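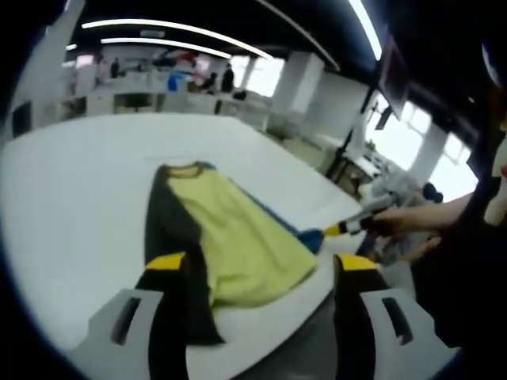
Getting Makeup and Self-Tanner Out of Clothes and Bedding

Every awards season brings a new round of bronzed shoulders and full-coverage faces, and a lot of people try the look at home before a wedding or a party. The color looks fine on skin. On a collar, a pillowcase or the bathroom grout it is another matter. These are the methods we use at the Trollham shop, where we launder costumes and pageant gowns, cut down to what works in an ordinary laundry room.

Foundation and concealer

Find out what kind it is first. Long-wear and stick foundations are mostly oil and silicone, and water alone spreads them. Scrape off the extra with the back of a butter knife. Put a drop of plain dish soap on the spot, work it in with a fingertip, and leave it for ten minutes. Rinse from the back of the fabric in cool water.

Powder foundation should be kept dry at first. Shake the garment outdoors, lift what you can with tape, then treat the rest with a little liquid detergent.

Self-tanner

Work fast with this one. The guide color in most mousses washes out, but the ingredient that tans your skin keeps developing for hours and will set in cotton. Rinse in cool water right away, rub in liquid detergent, and soak the item for an hour. If it is white and 100 percent cotton, follow with a soak in oxygen bleach mixed as the package says.

Silk and wool should go to a cleaner. Tell them what the stain is. Oxygen bleach is not safe on either one.

A stain that has been through the dryer may fade but will probably not leave. Check the fabric in daylight before you put it in.

Lipstick

Lay the fabric face down on paper towels and dab the back with rubbing alcohol on a cotton ball. Move to a clean patch of towel as the color comes through. Test an inside seam first, and skip the alcohol on acetate, which it can damage. Finish with dish soap and a normal wash.

Glitter and body shimmer

Let it dry completely. A lint roller gets most of it. Turn the garment inside out and wash it alone, or everything else in the load will sparkle too. Wipe the drum with a damp cloth afterward — the rubber door seal holds more than you would think.

Lash glue

Latex glue peels better once it has dried and been chilled. Put the pillowcase in a plastic bag in the freezer for half an hour and pick the glue off with a fingernail. Wash as usual.

Before you get dressed

Put on anything with a high neck before your makeup if you can. If you can't, drape a thin scarf over your face while you pull it on. Wait as long as the tanner label says before dressing, then wear something dark and loose to bed. An old cotton sheet over the good ones saves a wash.

Towels and washcloths

Keep two or three dark washcloths for removing makeup and wash them separately in warm water. Skip the fabric softener. It coats the loops and the cloth stops picking up oil.

Bathroom surfaces

Tanner on a sealed tile counter usually comes off with baking soda and a damp sponge. Grout needs an old toothbrush. Don't use vinegar on marble, and rinse one cleaner away fully before you try another.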